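OK, a few posts on the Prollinari Press announcement, because my feed has been cheering since Friday and I have read the thing three times now.

1/ A small press says it will put out a "lost" graphic novel about the Stekine ferry strike. 200 pages, black and white, due next September. Good. I like small presses. I own too many of their books.

2/ The word "lost" is doing a lot of work. Lost where? The release says the pages were "recovered." It doesn't say from what, or by whom, or who had them before that.

3/ It also says the story is "based on a diary from 1784." The ferry strike was in the 1920s. Either there are two stories in this book or somebody pasted in a line from another title. I wrote to ask on Tuesday. No answer yet.

4/ Then the preorder page. 500 numbered copies, signed. Signed by which person? The release names no writer and no artist. It says "the Mokoena studio," and I can find one earlier credit for them, a minicomic sold at the Wenumton zine fair.

5/ I have that minicomic. It's fine! Nice lettering, stiff figures, a good page with a dog on a dock. It doesn't look like the work of people sitting on a forgotten masterpiece.

6/ The sample pages online stop at four. Three of those are title, map and quote. So we're all being asked to get excited over one page of a boat.
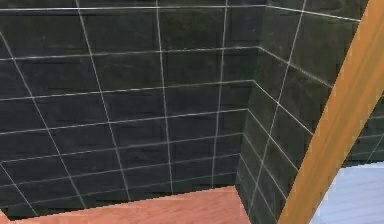 7/ And please, can we stop calling a book "groundbreaking" before it has gone to the printer. I counted that word in five posts today, all from accounts that had seen the same one page I did.

8/ I'd love to be wrong. If it shows up and it's great I'll buy a second copy for the library. Until then my money stays where it is.

Comments (3)

inkwell_dora
I preordered. The 1784 thing bugged me too but I figured it was a framing story?

papercutter88
Their last "limited" run was still on the table two years later. Just saying.

mo_reads
You're being hard on them, it's a press release. They're all like that. The boat page is beautiful.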